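**June, workshop notebook - loom room**

Started 8.40. Carried on with the Donen warp, the narrow one for the scarf lengths. Left it last time with the reed half sleyed and a note from Humaira saying the left side looked slack. She was right. Four ends near the selvedge had slipped off the back beam stick and were lying under their neighbours. Took them back to the cross, retied, and re-tensioned in small bunches.

Yarn is the Conon worsted, undyed, from the second delivery. It sheds more than the first. After an hour of sleying there was a line of fluff along the bottom of the reed, so I brushed it out before going on. Worth weighing a hank from each delivery to see if the second is spun any softer. Elvira thinks it has just been stored badly.
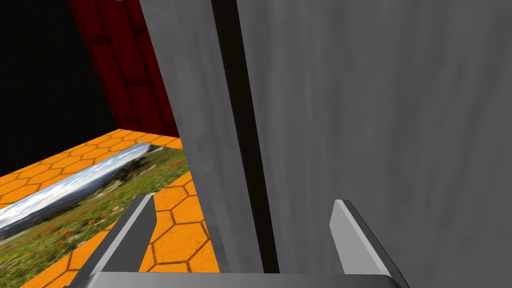 Count for the record: 700 ends in the scarf warp, no floating selvedges. The blanket warp will be 1,126 ends if we keep to Humaira's draft, and I would like to drop the extra border stripe before we start winding. It adds very little at that width and it makes the threading repeat come out uneven on the right. To be argued over.

Threading check, shafts 1 to 4: one error, in the third repeat, two ends on shaft 3 next to each other. Fixed with a string heddle instead of rethreading. It's marked with red cotton so we can find it again.

Wove a header in scrap cotton, then a sample in plain twill, 6 inches. Beat is too heavy. The twill line is standing up steeper than 45 degrees would allow for, no, wrong way round - it is lying too flat, because I'm packing in more picks than ends. Lighter hand on the beater, and let the shed close first.

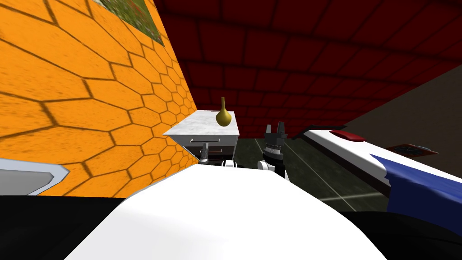
Second sample was better. Cut both off and washed them by hand with the Fallix soap, warm water, 30 minutes' soak, then rolled in a towel. Left flat on the rack. Will measure shrinkage when they are fully dry and put the numbers on the facing page. Last year's Myung samples came in at roughly a tenth across the width, but that was a looser sett so I don't want to lean on it.

Treadle 5 is catching again. The cord has frayed where it goes through the lamm. Knotted it for now. Needs new Texsolv - we have some in the drawer under the bobbins but possibly only white, and Elvira wanted the tie-ups colour coded.

Also moved the bobbin winder to the other bench. It was walking along the old one every time I got up to speed.

To do:

- new cord, treadle 5
- hank weights, first and second delivery
- ask Humaira about the border stripe
- dry measurements, both samples
- order more scrap cotton for headers 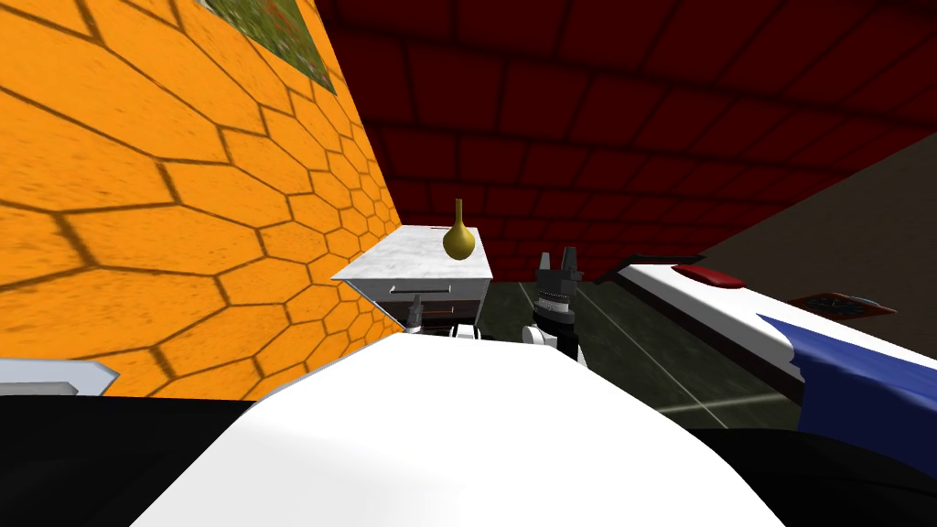 *Orange hexagon tiles, with the marble-patterned cabinet top against them.*

Stopped at 4.15 with the warp slackened off and the shuttle left in the basket. E.Z. has the loom next. Please don't advance the warp past the string heddle without checking the knot.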